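机械臂社团：腕部相机训练出来的策略一换位置就抓空，是数据不够还是采集方法有问题？

版块：学生项目与竞赛 > 机械臂与遥操作
状态：已有回复
浏览 1,949

Behrouz Babaei 发表：

我们是学校机器人社的一个小组，项目名叫 Hedum，打算六月参加 Bednarek 家务操作赛的学生组。比赛要求机械臂在一个普通的家庭环境里完成几项任务，评分看成功率，也看换了摆放位置以后还能不能做。环境由参赛队自己找，决赛时主办方会调整物品位置。

先说一下我们的配置。单臂，末端是两指夹爪，一个俯视相机固定在台面上方，另一个小相机装在手腕附近。遥操作用的是社团自己写的程序，叫 Fulberg，记录关节角、夹爪开合量和两路图像。训练用模仿学习，没有用强化学习。

目前做了两类任务。第一类在厨房台面上，把小物件从切菜板上拿起来，放到旁边的空处。第二类是靠近竖直的金属杆，让夹爪停在杆旁边，再慢慢合拢，不能撞到墙上的固定座。第一类录了100条，第二类录了42条。

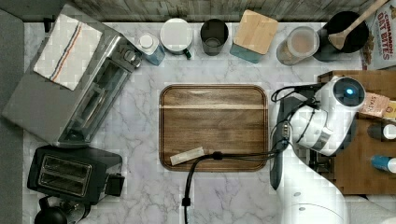 第一类任务在录数据的位置上基本没问题，每次都能下到物体附近，夹起来的比例也可以接受。但是只要把切菜板往左挪一个手掌的宽度，手臂还是会去原来的地方，夹爪合上以后里面什么都没有。第二类更差，杆的位置是不动的，可是手臂的起始姿态稍微变一点，最后夹爪就会停在杆的一侧，离得很近，但是对不上。

已经试过的办法：
训练轮数加倍，没有变化。
图像做随机裁剪和亮度变化，第一类略有改善，第二类没有。
只用俯视相机，第一类和原来差不多，第二类完全不行。
只用腕部相机，第一类变差，第二类和原来差不多。

指导老师的意见是继续录，录到几百条再说。组里另一位同学认为是腕部相机装得不对，应该换一个视角更大的。我们时间有限，不想两件事都做，所以想问一下有经验的人，应该先动哪一边？

补充一点，录数据的时候一直是同一个人操作，动作比较一致。

Renata Górecki 回复（已采纳）：

先动采集方法，相机暂时不要换。

你描述的现象里，最重要的是“切菜板挪了以后手臂还是去原来的地方”。这说明策略很大程度上是按关节角在走，图像没有起到多少作用。如果100条数据里物体都在差不多的位置，模型只要记住一条轨迹就能把损失降得很低，它没有必要看图。训练轮数加倍只会让它记得更牢。

你可以先做一个检查，半个小时就够。把俯视相机的图像换成一张固定的旧图，其他不变，让策略跑几次。如果手臂的动作几乎和平时一样，就可以确定是这个问题。腕部相机同样做一遍。

确认以后按下面的顺序改：

第一，重新安排物体位置。在台面上定一个范围，每录一条就换一个位置和角度，切菜板本身也要动。位置事先写在纸上，不要临场随手放，人随手放的时候总会放回几个习惯的地方。

第二，起始姿态也要变。每次从稍微不同的高度和左右位置开始。第二类任务的问题我估计主要在这里。42条数据都从同一个姿态出发，起点一偏，后面的画面模型就没有见过。

第三，录一部分纠正的片段。故意把夹爪停在杆的旁边偏一点的地方，然后从那里开始录，操作者把它带到正确的位置。这种片段不用长，但很有用。操作一致本身没有坏处，可是如果每一条都走得很顺，数据里就没有“偏了以后怎么回来”的内容。

第四，检查输入里的关节角。可以在训练时随机遮掉一部分，或者加一点噪声，逼着模型去用图像。我们社团是先试遮掉，效果比加噪声明显，你们不一定一样。

关于腕部相机，还有一件事值得看。金属杆这类东西表面反光，杆后面如果很亮，自动曝光会来回跳，同一个位置前后两条录像的亮度可能差很多。把曝光和白平衡都锁定，再看第二类任务的数据。锁定之前录的那些可以留着，但训练时最好分开比较一次。

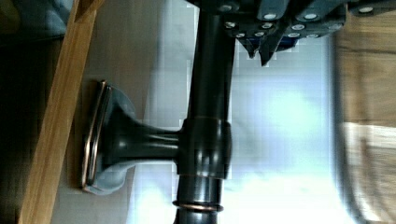 腕部相机画面：竖杆、墙上的固定座和右上方的夹爪

像这样的画面，右侧亮的区域几乎没有细节，能用来定位的主要是杆本身、套环和左边的支座。判断左右偏差够用，判断前后距离就比较勉强，因为竖杆上下的样子差别不大。所以我建议第二类任务把套环作为参考，让它在录制过程中尽量留在画面里，不要从杆的最上段靠近。

数量上不用一下子录到几百条。按上面的办法先录和现在一样多的，单独训练一次，跟旧模型在同样的几个新位置上比。如果有改善，再继续加。

Ivow 小组 回复：

同意楼上说的，先改采集。我们去年也吃过这个亏。

补充一个线缆的问题。外接线如果拖在台面上，俯视相机会拍到，每次录制时线的形状又和手臂姿态有关系，模型有可能拿它当线索。我们后来把线用扎带沿着手臂固定，台面上只留一小段。没有专门做对比实验，所以不敢说到底有多大影响，反正固定好以后也不容易勾到东西。

相机视角大不一定好，边缘变形厉害，小物体会变得更小。

Behrouz Babaei 补充：

谢谢两位。固定旧图的检查做了，俯视相机换成旧图以后，手臂动作几乎没有区别，腕部相机换掉以后最后一段会有一点不同。看来确实是 Renata 说的情况。

接着按写好的位置重录了第一类任务，切菜板每次都动，起始姿态分了3种高度。新模型在挪过的位置上会跟着过去了，偶尔会夹偏，但是不再去原来的地方。第二类还没有重录，先把曝光锁了，Fulberg 里原来没有这个选项，要改一下采集程序。

再问一个小问题：纠正片段在训练时要不要单独加权重？

Renata Górecki 回复：

先不加。纠正片段占到总数的两成左右再看结果，少于这个比例的话多录几条，比调权重省事。另外剪片段的时候注意，把你故意带偏的那一段去掉，只留从偏的位置回来的部分，否则模型会把带偏也学进去。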